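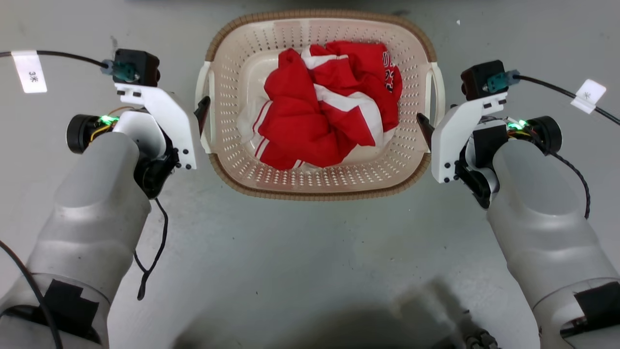
Slide 1. Red and white striped garment in the basket.

Notes for the Farmont evening – running a question table at a science fair

Start on time even if people are still getting tea. Say who I am and which group I'm with (Cornby Faith and Science Group). Thank Tane Ngata for the invitation and for sorting out the projector.

Slide 2. What we do
We run a table at public science events. People come up and ask about faith and science, and we talk with them for as long as they like. We don't hand out tracts and we don't sign anyone up. Mention that half of our group work in labs or teach science, and that we don't agree with each other on everything.

Slide 3. The first year
Four of us at Sezer Hall, one table, far too many books. We had printed long leaflets and people put them back down. The questions we had prepared for were all about the age of the earth. The ones we got were mostly about suffering, whether prayer can be tested, and what we made of our own doubts.

Tell the story of the retired chemist who stayed until the hall closed. Keep it short – it ran on too long when I told it at Trodeo.

Slide 4. What changed
We swapped the leaflets for 10 cards, each with one question on the front and a short reading list on the back. The cards sit face up on the table and visitors pick one. It gives a shy person something to hold and a reason to stop.
The most picked card is "Can a miracle be evidence?" The least picked is the one on the multiverse. I wrote that one.

PAUSE. Pass the spare cards along the rows.

Slide 5. Numbers
The door count at last August's fair was 2,598. Most of them walked past us. Say this plainly, as new groups get downhearted by lunchtime.

Slide 6. Talking with people who disagree
Ask what they mean by "evidence" before offering any. A physicist, a lawyer and a historian will each give a different answer, and all of them are worth hearing.
If you don't know, say so. Write the question down and offer to email a reply.
Two people from the table to one visitor is too many. One talks, the other steps back.
Parents with small children have five minutes at most, so get to the point.

Slide 7. Practical points
Book the table early and ask to be away from the loud exhibits. We were next to the rocket launcher one year and lost our voices.
Bring water, tape, a cloth and a box for the cards.
Swap over every hour.

Slide 8. Questions
Allow twenty minutes. If it's slow to start, ask who has been to a fair and what they stopped to look at.
Someone will ask about money. The table fee is shared between us and the books are on loan from members.

Before finishing: planning meeting for the next fair is Monday, 7.30, in the back room at Cornby library. Sign-up sheet is by the door. Collect the cards back in.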